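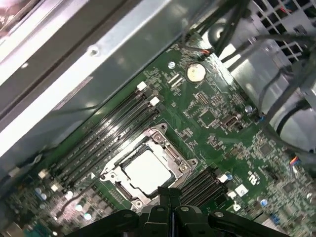 4.2 Setting up a quarterly growth series

Complete the steps in 4.1 before you begin. You need editor rights in Lanel.

1. Open Data > Series and select New.
2. Enter the series code. For the Fulmont output table, the code is 3836.
3. Set Frequency to Quarterly and Base to Previous Year, Same Quarter.
4. Under Adjustment, choose None or Seasonal. Do not mix the two in one series.
5. Set Decimal Places to 2 and select Save.

Note: Lanel stores first estimates and revised figures in separate columns. Charts use the revised column when it has a value – otherwise they use the first estimate.

CAUTION: Changing the base after saving deletes all growth rates in the series. Export a copy first.
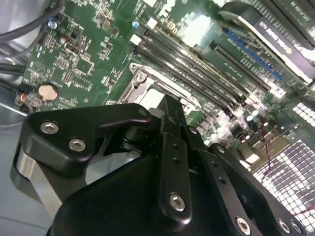 Figure 4-2. Processor area of a motherboard in an open case.

4.3 Loading revised figures

1. Select the series and choose Import > Revisions.
2. Pick the file. The header row must match the template.
3. Check the preview. Rows with a missing quarter are marked Held.
4. Correct or remove held rows, then select Apply.

Note: An import file can hold up to 388 rows. Split longer files by year.

If error 2 appears, the series is open in another session. Close that session and repeat step 1.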